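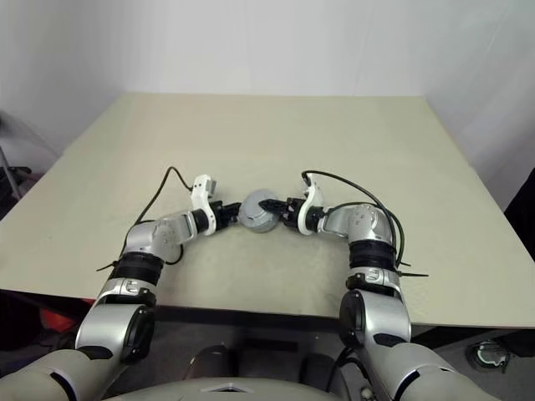 Visit to the Movura footwear works, Pladholm
December 2019

Members of the Kindel Running Association were received at the Movura works in Pladholm for a tour of the shoe testing and finishing departments. The party numbered 12 and was accompanied throughout by Marlina Liem, who is responsible for product testing at the site.

The visit began in the cutting room, where uppers for the Berisha road shoe are prepared. Members then moved to the sole department and were shown how the midsole is bonded to the outsole under pressure. Each sample pair is afterwards flexed by machine and inspected by hand at the heel and toe.

Ms Liem explained that test pairs are issued to local runners and returned after 600 kilometres. Of the 31 pairs sent out in the last round, 30 had come back by the time of our visit. Wear at the outer heel remains the most frequent remark on the return forms, and a firmer rubber is to be tried there from January.

Questions from members concerned width fittings and the supply of spare insoles. Movura does not at present sell insoles separately.

The Association thanks the company for its hospitality. Members who borrowed safety glasses are asked to return them to the office.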